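Table linen

Table linen is the family of cloths and covers laid on a table, either to protect the top or to make a meal feel like an occasion. It takes in tablecloths, underlays, runners, placemats and napkins, along with the plain paper and cotton sheets that people spread out for crafts, baking and school projects. Few household goods have such a long and lively history, and fewer still have kept their shape so well. A tablecloth is still, at heart, a flat piece of cloth a bit bigger than the table under it.

Name

The word "linen" comes from the fiber, which is spun from the stem of the flax plant. For a long time flax was the usual material for good household cloth in much of Europe, so "linen" came to mean the goods as well as the fabric. The name stuck even after cotton took over, and a cotton tablecloth is still sold as table linen today. The same thing happened with bed linen, and in English the cupboard that holds both is a linen closet, whatever is on the shelves.

Early use

Cloths on tables were known in Roman times, and by the Middle Ages they had become a strong sign of rank in European houses. Many dining tables of the period were boards set on trestles, put up for the meal and taken down after it, and a long white cloth hid the rough wood wonderfully well. Diners often shared a cloth for wiping their hands, and in some houses it hung along the front edge of the table. Separate napkins came into wider use later, and for a while they were huge by modern standards, large enough to cover the whole lap of a person in full dress.

White was the color to have. Bleaching was slow work, done by spreading wet cloth on grass and leaving it to the sun, and a truly white tablecloth told every guest how much labor the house could afford.

Materials

Flax linen is strong, takes up water quickly and gets softer with each wash. It also creases at the slightest touch, and lovers of the stuff will tell you that this is part of its charm. Cotton is softer from the start, costs less and takes dye very well. Polyester and blends of polyester and cotton hold their shape and dry fast, and for that reason they are common in hotels and banquet halls. Oilcloth, once made by coating fabric with boiled linseed oil, was the great wipe-clean cover of the farmhouse kitchen. Most of what is sold under that name now is coated with vinyl instead.

Paper deserves a place here too! Rolls of plain white paper are a regular sight in cafes, classrooms and workshops, where they can be drawn on, glued on, spilled on and thrown out at the end of the day.

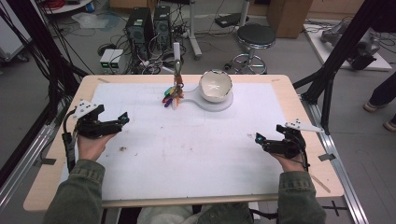 Felt and quilted cotton are used for underlays, which go between the cloth and the table. An underlay deadens the clatter of plates, keeps the top cloth from sliding and gives the finished table a pleasant, padded feel. The best known kind in English-speaking countries is sometimes called a silence cloth, a lovely name that describes the job exactly.

Damask

Damask is the grand old weave of the dining room. The pattern is made by switching between two faces of a satin weave, so that flowers, birds or hunting scenes show up by the way they catch the light, even when every thread is the same color. The name comes from Damascus, a famous trading city for patterned silks. Linen damask was later woven in large amounts in Flanders, Saxony, Scotland and the north of Ireland, and old pieces are eagerly collected.

Part of the fun for collectors is in the borders. Weavers sometimes worked in coats of arms, dates or the names of customers, and a single napkin can be enough to tell a patient researcher which house it was made for. In her guide to the Hellwig collection, the textile writer Princess Tiongson lists 2,989 pieces of household cloth, 71 of them damask napkins with a woven family name. Her chapter on the Tendthorpe set, in which the same stag faces left on half the napkins and right on the other half, is a delight from start to finish.

Sizes and drop

The part of a tablecloth that hangs over the edge is called the drop. Cloths for daily use have a short drop that stays clear of people's knees, and formal cloths hang lower, sometimes all the way to the floor. To find the right size, measure the table, then add the drop twice to both the length and the width. For a round table, add it twice to the distance across.

Runners cover only a strip down the middle and may be laid over a full cloth or on bare wood. Placemats became popular as a lighter choice for daily meals, and they have the great advantage that a single spill means a single mat in the wash.

Care

Fresh stains should be blotted, never rubbed. Red wine and fruit juice come out best when rinsed right away in cool water, and candle wax can be lifted once it has hardened. Linen is easiest to iron while still damp, on the wrong side first if the cloth is dark or embroidered. Damask is often ironed on both sides to bring up the shine.

For long storage, many keepers of old cloth prefer to roll it on a tube padded with acid-free paper, as sharp folds weaken the threads along the crease. Starch should be washed out beforehand, because it stiffens the fibers and attracts insects.

See also

Flax
Napkin folding
Oilcloth
Satin weave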